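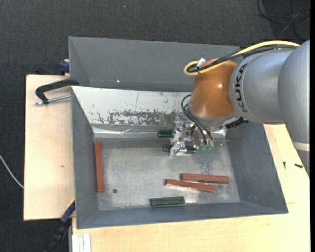
Warehouse Layout, handout 4: slotting
October - Oyelaran

Slotting assigns each stock line to a storage location. Rank lines by picks per month, then by cube. At the Tullgate depot 767 lines were ranked, and 581 had fewer than 12 picks. These go to the upper levels. Fast lines stay between knee and shoulder height - heavy ones lowest. Re-rank every 18 weeks.

Comments
Is cube per unit or per case?
Per case, see handout 3.

Related
Handout 3: Cube and weight
Handout 5: Aisle width
Sulville reading list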